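Print | E-mail

April 18, 2018 – intercompany pricing, Verstraete file

Reran the margin test on the Orkel sub. 400 invoices pulled, 7 with no markup at all. Pieter thinks wrong cost center, not sure yet. Royalty still booked at the old rate – ask Shanthi for the signed agreement, teh scan is missing page two. 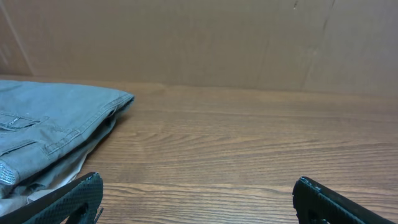 Cross-Border Tax Desk – Wornesau

Withholding: Mirjam says treaty rate applies, Arnout disagrees. Leave it at full rate untill May. Rounding diff of 2,000 in the loan interest sheet, found it, was my formula. Local file draft goes to Malachy after that.

Recent entries
Loan interest, second try
Curnamness branch – profit split
Comparables search notes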